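Week 6: Who does the fiddly bits now?

Okay, picking up where we ran out of time. We'd gotten as far as the Vastberg kitchen, the staff canteen that feeds 60 people at lunch, and I'd promised to get to the part that I think matters more than the robot does, which is what happened to everybody's day.

Quick recap if you missed it. Before the change, the counter crew did small clearing and sorting jobs in between everything else. You'd plate something, wipe down, pick up a stray item, put a bowl back, answer a question, plate something else. Management looked at that and saw wasted minutes. The crew looked at it and saw the only part of the shift when they could talk to each other! Hang on to that, it's going to come back in the reading.

So the two-armed machine gets the pick-up-and-put-away work. They rehearse it in simulation first (the Kodikara team ran theirs that way for 18 weeks before anybody in the real kitchen met it), and the tasks are exactly the ones people used to do without thinking.

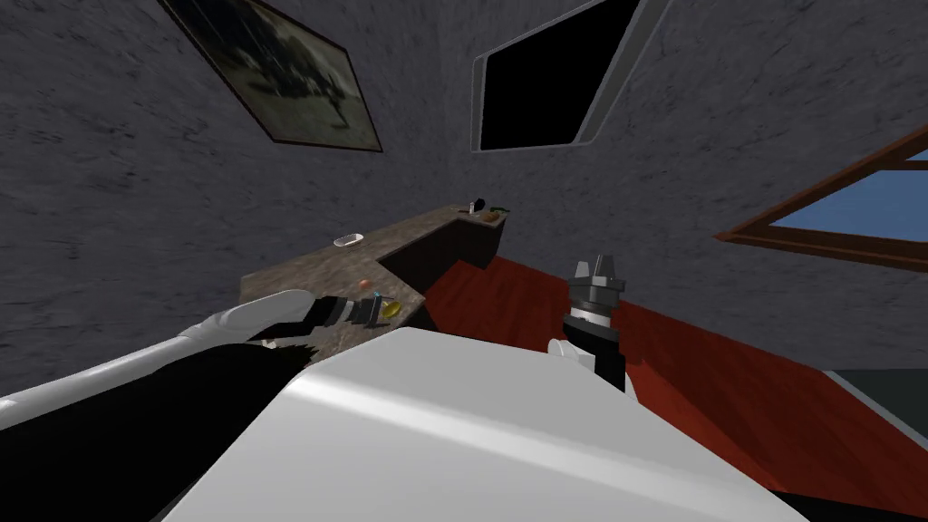
Now, I want you to think about what a task list leaves out. When Chun-yin Kuo interviewed the crew, she asked them to write down everything they did at the counter. The average list had 6 things on it. Then she sat with them for a few shifts and wrote her own, and hers had 57. Fifty-seven! Checking whether a bowl is clean enough to reuse, noticing that the new guy hasn't had his break, that kind of thing. Guess which list the automation plan was built from.

What changed for people, going by her notes:

The work left over got harder. The easy jobs had been a breather, and once they went to the machine the shift was all rush.

Somebody had to look after the robot. That landed on whoever stood closest, with no extra pay for the first stretch (we'll compare this with the Brikgate warehouse, where it became a proper job title).

Some people loved it. I don't want to skip over that. Two of the older workers had sore wrists and were thrilled to hand the repetitive stuff over.

For next time, read Kuo's chapter on the counter crew and make your own list of the small things you do at a job you've had. Have a friend look it over and add whatever you forgot. Bring both versions, we'll start with those and then move on to Bovivlow.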